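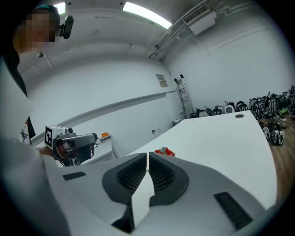
The long white table, with the row of dark gear along the far wall.

Eltham Long Table
Room photos and tidying notes, release 6

Welcome, and thanks for stopping by! Long Table is a small, slow-growing collection about one shared workroom and the way things get laid out, used, moved, left in the wrong spot and eventually put back. There are 579 photos in this release and up to 60 written notes for each session, all of them about ordinary objects and ordinary furniture: tables, shelves, cases, cables, tape, the box where the good scissors ought to be.

I started it after a conversation with Urmas Liepiņa about why a room can look perfectly tidy to one person and hopeless to the next. We never did settle that (we are still at it, off and on), but we came away thinking it would be worth writing down what people in a working room do with their things, in their own words and without marking anybody out of ten.

What's in the folder

photos - the pictures, sorted by session and numbered in the order they were filed. The numbers have a few gaps where we took out duplicates, and I've left the gaps alone so that older notes still point to the right picture.

notes.csv - the tidying notes, one to a row. This file has grown to 3000 rows and it opens happily in any spreadsheet program, though if yours asks about text encoding please choose UTF-8, or Urmas's surname will come out as soup.

places.csv - the list of named spots in the room. "Table, near end" and "wall row" are places, and so is "floor, unsure", which gets more use than I would like.

changes.txt - a plain diary of what was altered between releases.

How a note is put together

Each note has five fields: the session, the photo it goes with, the thing, the place, and a remark. The first four are kept short. The remark is free text and can be as long as the writer pleases, and some of our writers pleased quite a lot. A few samples, copied as they stand:

thing: roll of tape / place: table, near end / remark: should live in the drawer but we use it every ten minutes so who are we kidding

thing: hard case / place: wall row / remark: handle facing out please, it is murder to pull forward otherwise

thing: extension lead / place: floor, unsure / remark: coiled by somebody left-handed, I left it that way

Notes are about a session as a whole, so a thing mentioned in a remark may not be in view in the photo beside it. If you want only notes that can be checked against a picture, filter on the column called in_view and keep the rows that say yes. That column was filled in by Aigars Lūse, who went through the lot by eye over a good many evenings, and I owe him more than the cake he has had so far.

Words we use

We tried to stick to what people in the room say. "Gear" is any equipment that is put down as a group, whatever it happens to be. "The wall row" is gear set side by side against a wall. "Clearing" means getting the table top free enough to work on, and "putting away" means returning a thing to its named place. Those last two were muddled together until release 4, and I have gone back and fixed the older rows where the writer's meaning was plain. Where it wasn't, the row says "either".

Colour names are everyday ones: white, grey, dark, teal and so on. Please don't go measuring them. The lighting shifts a great deal from one session to the next and a grey lid can pass for a white one on a bright morning.

What it might be good for

People have used Long Table for practising captions, for teaching a class how to agree on labels, and for thinking about storage. Moda, the little shelving workshop down the road, borrowed the wall row notes when they were working out how deep to make a bench shelf. I'd be delighted to hear of other uses.

It is less good for anything needing exact sizes or distances. Many of the photos are very wide, with straight edges that bend, so a table can seem longer or narrower than it would if you were standing next to it. It is also one room with one group's habits, and I wouldn't lean on it to say how people in general tidy up.

Known troubles

Session Brandell has its notes in a different order from its photos. The photo numbers in the rows are right, so go by those.

Session Kazmi uses "bench" for what everyone else calls the table. I have kept the word in the remarks and changed it in the place column.

Some things have two names, and "lead" and "cable" are the worst of them. A list of pairs sits at the bottom of places.csv, and additions are welcome.

Changes in this release

Put out on January 23, 2021. The in_view column is new, as is the place "wall row", which used to be spread over three separate entries. Spelling in the thing column has been evened out, but remarks are untouched, typos and all. The next release is planned for June, provided we finish reading the backlog.

Using and crediting it

You're free to copy, share and adapt the notes and photos for teaching, research or your own curiosity, as long as you credit "Eltham Long Table, release 6" and send corrections back our way when you find them. A single line with the photo number and what you think is wrong is plenty. Aigars reads them first and passes the arguable ones on to Urmas and me.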